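4.3 Safe Set-up for Food Handling Tasks

1. Keep the steamer switched off until the loading program is finished.
2. Set the arm speed to 20 percent or lower.
3. Check that the stop button is in reach of the operator.

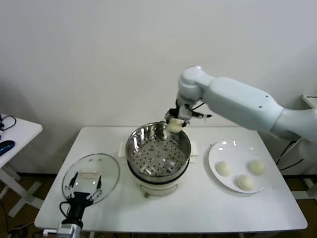
Speed limits apply to both arms, also when only one is moving. At the Lerkstead site we load one bun at a time, and the glass lid stays on the table, on the opposite side from the plate of dough. Leave the second gripper open near the lid.

CAUTION: Do not put your hand over the pot while the Vekura program runs.

Note: Report any unplanned stop to Takumi Hamada.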